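Reducing Food Waste in the Maltgate School Cafeteria
Project report by Reshma Le Roux and Marietjie Steyn
Submitted Friday, September 3, 2021

Background

Maltgate serves lunch to 400 students a day. Our class had noticed that a lot of food was going into the trash, and we wanted to find out which foods were thrown away most and whether small changes to the serving line would help. We worked on the project during August with help from the kitchen manager, Mrs. Shabalala.

Method

We collected waste for 5 school days. Students scraped their leftovers into four bins marked fruit, vegetables, bread and other. After lunch we weighed each bin on the kitchen scale and subtracted the weight of the empty bin. Drinks were left out of the study. On the last day we also handed out a short survey and got 31 of them back.

Results

Vegetables were the largest group every day except pizza day, when bread was first because many students left the crusts. In total we weighed 45 kilograms of vegetable waste over the week. Fruit came second. Most of it was whole apples with one or two bites missing. Several students wrote on the survey that they did not have enough time to finish an apple. Others said the cooked carrots were too soft.

Condiments were a separate problem. They ended up in the "other" bin mixed with meat and pasta, so we could not weigh them alone. From the survey we know that most students take more sauce than they use. Mrs. Shabalala told us the kitchen used to put out squeeze bottles and changed to packets two years ago.

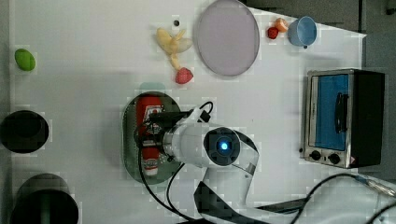
Figure 1. Ketchup bottle on a green tray, with toy foods and containers.

Recommendations

We suggest cutting apples into quarters before serving. Carrots could be offered raw as well as cooked. We would also like the kitchen to try bottles again for one month and compare how much sauce is ordered.

Problems with the study

Some students put food in the wrong bin, mostly on the first day. One week is a short time, and the menu repeats every three weeks, so we missed many of the meals. If we did this again we would cover the full menu and give sauces their own bin.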